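Button bench build – questions
Posted in March by Zoi Sarantis

What does it do?
The arm comes down on a push button and lets go again. We're building it in the Hurkthorpe shared workshop.

Why a marble-pattern sheet?
It was left over from a counter job. It wipes clean, but it's glossy and the glare bothers the vision code – a matte sheet is next.

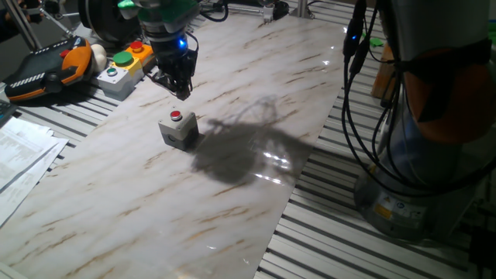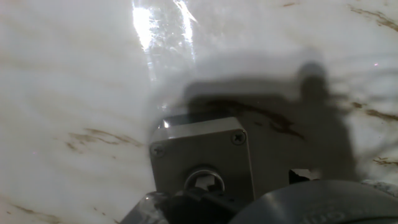
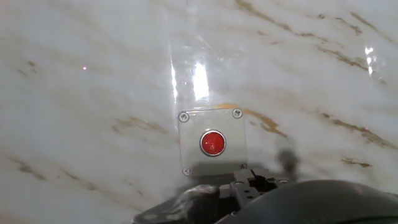
Arm and button bench, Hurkthorpe. First view from a fixed camera, the other two from the wrist.

How many presses so far?
1,035. The target was 1,000.

Can I use the arm?
Yes, after 2 sessions with Imad Hakim. Keep the pendant within reach.

Is the code shared?
Not yet. Ask Aleksi Ojala.

Recent items
Trusia lathe: new belt
Prenstead open evening
Nassar power supply, part 4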